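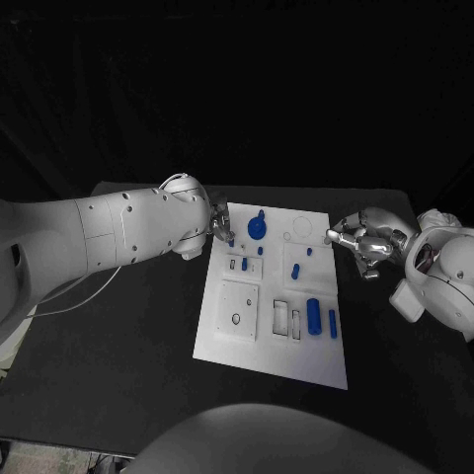 The Nestard board between our two arms, gripper over one of the blue pegs.

Nestard Task Board, reviewed by Jadwiga Wysocka
Jul 23, 2025

I've been teaching our two-armed setup by hand for 7 weeks now, and most of that time has gone into this white board and its blue pegs (I see them when I close my eyes!). We've saved 126 good demonstrations so far and want 200 before we train again.

What I love is the variety. There are round holes, narrow slots and a gear-shaped knob, so one sitting gives you plenty of different grasps, and the blue stands out beautifully against the white. Resetting between tries takes me around 20 seconds, and that adds up over an afternoon, believe me.

My grumbles are small ones. The board is light and likes to creep when you push hard, and I do wish it came with spare pegs. Czesław Szczepańska, who shares the controls with me, would also like a printed reset chart. We'd both buy it again, and I've already asked for a second one for October.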